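Winter news from the Verbruggen office

5 August 2018

Well, the magnolia out the front has decided it's spring, even if the rest of us are still scraping the windscreen of a morning! It's been a big few weeks here and I've got plenty to pass on, so put the kettle on.

First up, Vula Street. If you've walked the dog past number 30 lately you'll have seen the sold sticker go up. The owners had been in that house for most of their married life and were nervous about an auction, so we had a long talk at the kitchen bench (there was fruitcake) and settled on a private sale by set date. Four offers came in, all in writing, and the buyers are a young family who've been renting over near the oval and wanted to stay in the same school zone. I handed over the keys on a Friday and the kids had picked their bedrooms before I'd got the second door unlocked. I love this job.

The block at the top of Kulon Rise is nearly ready to come to market as well. It's 548 square metres, fairly level, with a northerly aspect over the reserve and the sewer connection already in. Nathalie Van Leeuwen is looking after this one and she knows that side of the hill better than anyone in the district. Blocks up there don't come along often. If you've been dreaming of building, ring her before the sign goes up and she'll walk you over it in your gumboots. There's an easement along the back fence for stormwater, so bring your plans or even a rough sketch and she can show you where it runs.

A lot of you have asked whether to sell now or hang on until October, when the gardens look their best. I go back and forth on this every year! Spring brings out more buyers, no question, but it also brings out every other vendor on your street. A tidy three-bedroom place listed in August can have the open homes pretty much to itself. We had 100 people through our listings over two Saturdays last month, in the rain, and people who'll come out in the rain are generally serious. On the other hand, if your best feature is the back garden and it's currently a bog, waiting makes good sense. Come in and have a chat and we'll look at your place in particular.

Whichever way you go, start on the cupboards early. Buyers open everything. They open the linen press, they open the wardrobe in the spare room, they'll open the thing under the stairs that you haven't opened since you moved in. A wardrobe that's half full looks twice the size of one that's jammed, and it's a job you can do in bits while the footy's on.
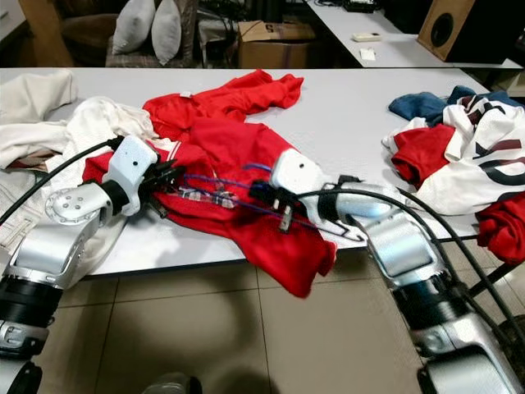 The same goes for the garage. Thaddeus Abernathy has joined us on the property management side (more on him in a tick) and he reckons the garage is where most inspections slow down, with people trying to work out if their car would fit. Give them a clear floor and they've got their answer. If you can't face the tip, a small storage unit for a month or two is money well spent, and we can tell you which places in town have room at the moment.

Now, Thaddeus! He started with us in July and has already met most of our landlords and a fair few of their tenants' cats. He came across from a busy rental office on the coast and he's very thorough with his condition reports, right down to the flyscreens. If you own a rental with us you'll be hearing from him about smoke alarm checks before the end of the month. Tenants, please reply to his message with a time that suits, morning or afternoon, and let him know if there's a dog in the yard.

The Skulora townhouses are moving along too. The roof is on the first row and the brickies are back on site after the wet spell. Two of the end units are still available off the plan, both with a courtyard and a single garage. The display folder with the colour boards is on the front counter and you're welcome to take it over to the couch and have a good look through. I'm very taken with the darker benchtop, though I've been outvoted in the office.

A quick one for sellers with older homes: dig out your approvals for any decks, carports or pergolas before you list. Council's records counter can usually help if yours have gone missing, but allow time for the search. It's much nicer to have the paperwork sitting in the folder than to be chasing it with a buyer waiting.

Open homes this coming Saturday start at ten on Vula Street, this time at the little weatherboard near the corner, then we head up to the brick place opposite the bowls club at eleven. Parking's easiest on the club side. Pop your shoes by the door at the weatherboard, please, as the carpets have just been done.

The office is open weekdays from nine, and Saturday mornings by appointment while we're out at opens.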